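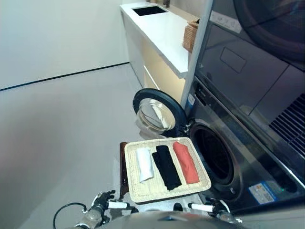 Three rolls on a tray, next to the washer.

From: Naledi Mabaso
To: the Bullau trip list
Subject: Re: Re: soft bags, and the 4 a.m. thing

Shiyu Shao wrote:
> Two questions before I pay the balance. Is the bag rule at Wustine
> camp for real, or is it like the airline ones where you smile and
> they let it go? I own one suitcase, it has a hard shell, and I'm
> fond of it. Also the sheet says "wake-up 4:15." Is that a typo?
>
> And has anyone been out with Radebe before? The reviews are all
> five stars and all say "magical," so I've learned nothing.

Shiyu,

It's for real. The plane into Bullau has a cargo pod roughly the shape of a canoe, and the pilot will look at your suitcase the way a vet looks at a very old dog. I watched a man from our group in May repack a week of clothes into two trash bags on the airstrip. He was a good sport about it. He also carried those trash bags from camp to camp for the rest of the trip, and the staff were terribly polite and kept placing them on the luggage rack.

Get a duffel with no wheels and no frame. Mine is 45 liters and I never filled it. Camp does laundry most days, though they won't do underwear, so bring a bit of soap and make your peace with the sink.

4:15 is also for real. Somebody stands outside your tent and says good morning until you say it back. You can't fake it, they know. Coffee and a rusk, then you sit in an open vehicle being colder than you believed possible in Africa. Bring a wool hat. I packed for "hot" and spent the first drive wearing a pair of hiking socks as mittens, and there are pictures.

On Radebe: I've been twice. Ask for Precious Mokoena as your guide if you get a say. She will stop for a dung beetle and keep you there for half an hour, and you'll be annoyed for the first five minutes. She's also the only guide I've had who said out loud, "I don't think we'll find the leopard, let's go look at something else." We looked at a hornbill trying to fight its reflection in the side mirror. I remember that better than most of the lions.

The other thing is radios. Some guides chase every call, and you end up in a line of seven vehicles, all pointed at one sleeping cat, with a stranger's elbow in your shot. If you'd like to skip that, tell them on the first evening. They're happy to hear it, but they won't ask.

Petronella Xaba wanted to know (different thread, I've lost it) whether to pay extra for the walk. Yes, if your knees are all right. It's slow, you see far fewer animals, and you'll find out how loud your pants are. Don't wear anything that swishes.

Binoculars: one pair each. Do not share. Ngọc Giáp and her husband shared a pair last year and by the third day they were speaking through the guide.

I can't help with the transfer from the Indeo guesthouse, they changed the pickup after I was there. Write to them directly and then write again, the first email seems to go into a drawer.

My old packing list is still in the files section, under the name "list final 2." Ignore "list final," it has the hair dryer on it.

Naledi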